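Progress Report to the Horport Fund
Project: Samonte Neighborhood Clothing Exchange and Repair Room
Period: second reporting period, ending in August
Prepared by: Rodel Manalastas, project coordinator

1. Summary of the period

In this period the exchange room in Samonte was open every Saturday, and the repair table was added to the regular program as we promised in the plan. We received 633 pieces of clothing from households and gave out 519 of them. The rest is in storage, or was sent to textile recycling when the fabric was too weak to use again.

The main difficulty was the move from the old room to the ground floor of the Jikham building. It took more time than I had planned, and for that reason the evening sewing course started late. The course is now running. I explain the delay in part 4.

2. Collection

Most of the clothing came from the two collection points that were already working in the first period, the school gate and the market hall. The third point, at the Jikham bus station, was opened in this period. It is not yet well known by the people, and the bags which arrive there are often mixed with shoes and toys, which we do not accept. We have put a bigger sign in the local languages, and the station staff kindly let us hang it next to the ticket window.

Children's clothing is still the group with the highest demand. Winter jackets for small children are gone in the first hour. On the other side, we receive many more adult T-shirts than we can give out. In the last report you asked us what we want to do with this surplus. We decided to keep the good ones for the exchange, and to use those with stains or holes as practice material in the sewing course. The participants make bags, pillow covers and cleaning cloths from them.

3. Sorting and labeling

In the first period we had complaints that the sizes on the shelves were not correct. Many older pieces have no label left in the neck, and the sizes of different makers are not the same. We now measure every piece flat on the sorting table before it goes to the shelf, and we write our own size on a paper slip. The work is slower than before, but the complaints became much fewer and visitors spend less time searching.

The measuring is done according to a short instruction, which I wrote together with the sorting group. For a T-shirt we take the width under the arms and the length from the shoulder to the bottom hem. For trousers we take the waist and the inside leg. The result is compared with a table on the wall. If a piece is between two sizes, it gets the bigger one.

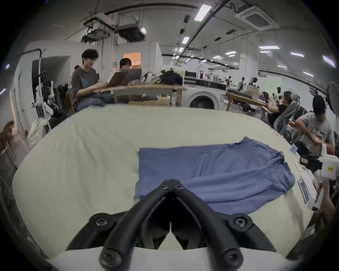 4. Move to the new room

The contract for the new room was signed in time, but the electrical inspection was done later than the building office had told us. Without the inspection we could not connect the sewing machines and the irons. During the waiting time we continued the exchange in the new room, and the repairs were done only by hand, mostly buttons and small seams.

The new room has better light and it can be reached without stairs, which was an important wish of our older visitors. The rent is a little higher than in the old place. The difference was covered from the line for transport, where we spent less than expected. I informed your office about this change by letter before we made it, and I thank you for the quick agreement.

5. Sewing course

The evening course has now two groups, one for beginners and one for people who can already use a machine. The beginners learn to thread the machine, to sew a straight line and to shorten trousers. The second group works on zippers and on changing the size of a garment.

One participant has started to take small repair orders from her neighbors. I do not want to promise too much from one case, but it is the kind of result we wrote about in the application, and we are glad to see it.

The attendance of the beginners is not regular. Several people told me that the starting time is too early for those who come from work. From the next period we will start at 6:30 in the evening and see if it helps.

6. Budget

The spending is inside the approved total. The detailed table was sent separately. There are two remarks. The repair of the Kumo machine was more expensive than planned, and we took the money from the reserve. The purchase of shelves is not finished, as the carpenter can deliver only in the next period. This amount stays open and I ask to carry it over.

7. Plan for the next period

We will make the bus station collection point better known, with notices in the school newsletter and on the market board.
We will hold one extra exchange day for winter clothing, if the storage allows it.
We will finish the shelves and move the children's sizes closer to the entrance.
We will train up to 3 more people for the sorting table, so that the work does not depend on the same persons every week.

8. Request

We ask the Fund to confirm the carry-over named in part 6, and to let us know if the next report should again include the list of course topics. If your office wishes to visit the room, Saturday morning is the best time, when the exchange is open and the sorting group is also there.

Respectfully,
Rodel Manalastas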